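Girnell workroom reopens with white tabletops and clear sorting boxes

5/4/19

The sorting and packing workroom at Girnell is back in use after a refit of its tables, lighting and storage. The work began in December and was carried out in stages so that part of the room could stay open. It covers 901 square feet of floor on the ground level of the Raltum building, including the bay along the north wall that used to hold the paper stock.

The main change is the tables. The old ones had dark brown tops that had been oiled, sanded and oiled again over many years, and the surface was no longer level. Small parts rolled toward the middle, and dark washers and screws were hard to find once they had been put down. The replacements have plain white tops with a light wooden edge. They were made to order by Mustonen, which also supplied the shelving in the adjoining store. Twenty-seven tables were delivered, and all of them are now in place.

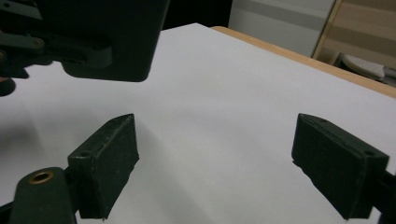 One of the new white tabletops in the Girnell workroom.

White was picked after a trial with three sample boards, one white, one pale gray and one light green. Users were asked to sort mixed trays of fasteners, spacers and offcuts on each board. The green board was dropped early on account of its effect on color matching, which matters for the thread and cord orders. The gray board gave the least glare but was slower to work on with steel and aluminum parts. White had the fewest missed pieces at the end of a tray, and the glare was dealt with by changing the lamps.

The ceiling fixtures over the sorting area have been fitted with diffusers and moved so that no lamp hangs directly above a table. Light now reaches the work from two sides. This leaves soft shadows next to taller objects, and the workroom considers that acceptable for the tasks done there. Desk lamps are still available for labeling and for reading part numbers. They should be clamped to the rear rail and not to the table edge.

Mustonen's price came to $1,259 per table with delivery and fitting included. The workroom had asked for quotes on resurfacing the old tables as well. Resurfacing would have been cheaper, but the frames were of two different heights, and no one was willing to guarantee a level run where tables are pushed together. The old frames have been passed to the paint shop, where level is less of a concern.

Table height is fixed. An adjustable version was offered and turned down because of the weight of the frame and the time needed to reset a full row after each change. Three of the tables have been set lower for seated work and are placed nearest the door. Stools for the standard tables have been kept from the old room and fitted with new feet.

Cleaning instructions differ from the old ones and are posted at the sink. The tops are to be wiped with a damp cloth and mild soap. Scouring pads, solvent wipes and furniture oil are not to be used on the white surface. Ink should be removed the same day. The wooden edge is wiped dry after cleaning and is oiled twice a year by the building crew, with tape laid along the joint so that oil does not reach the top. Cutting directly on a table is not allowed. Mats are kept in the rack under the window and go back there at the end of a session.

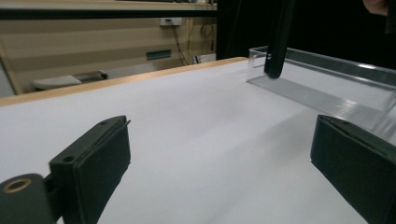
Storage on the tables has been changed at the same time. Open cardboard trays, which took up much of each top and shed fibers into the work, have been withdrawn. Their place is taken by acrylic boxes from Cateck, bought in one size so that the same label and the same shelf spacing can be used throughout. The box stands directly on the tabletop, and its walls are fully transparent, so the contents can be checked from the side as well as from above. The walls do pick up bright reflections along their top edges, and users who find this tiring are asked to turn the box a little before moving the lamp.

Sixty-six boxes were ordered. Those not in use on the tables are kept on the Mustonen shelving, stacked no more than four high. Acrylic scratches more easily than glass, and the boxes should be lifted clear of the table when they are moved. Sliding a box across the top will mark the underside in a short time and may drag grit over the white surface. Scratched boxes are to be set aside on the bottom shelf. Cateck has agreed to polish them in batches, with the first batch going out when the shelf is full.

Labels go on the lower left of the front wall, and only the removable type may be used. Paper labels with a permanent adhesive have already been found on several boxes. They come off with warm water and patience. Alcohol must not be used for this purpose, as it can cause fine cracks in acrylic.

The sorting procedure itself has been revised to suit the new arrangement. Mixed stock is brought to the table in a box, and a portion is tipped onto the white top. Pieces are then separated by type and placed in a second box for each type that is needed more than once. Single pieces go into the divided drawer at the end of the row. When the table is clear, the next portion is tipped out. Under the old system a whole tray was emptied at once, and pieces from different orders were sometimes mixed when two people shared a table.

Packing follows on the same tables later in the day. Before packing starts, all sorting boxes are to be returned to the shelves and the tops wiped. Wrapping paper is now held on a roller at the end of each row. Tape guns are stored on hooks below the roller. Finished parcels are moved to the cart by the door and should not be left standing on the tables overnight.

Two items from the original plan have not been completed. The rear rail on the last row is still missing its end caps, and the rail should not be used for lamps until they are fitted. The second item is the floor marking between the sorting tables and the packing cart. Tape has been laid as a temporary measure, and the painted line will follow once the position of the cart has been settled. The workroom would like to run for several weeks before fixing it.

A minor fault was noted in the first week. On two tables the wooden edge stood slightly above the white surface at one corner, enough to catch a cloth. Mustonen planed both corners down on site. Users who notice the same thing elsewhere should report the table number, which is printed on the inside of the left front leg. They should not sand the edge themselves.

Opening hours are unchanged. The room may be booked by the half day through the Raltum front desk, and a booking covers one table and up to four boxes. Additional boxes can be added on the day if there are any on the shelf. Groups that need a full row should book one week ahead. Liquids other than water in closed bottles must be kept off the tables, and coats and bags go on the hooks in the corridor.

The printed guide to the room is being updated and will be available at the front desk. Until then, the sheet posted by the sink replaces the sections on cleaning, labeling and storage in the old guide. The sections on waste, first aid and the freight door still apply.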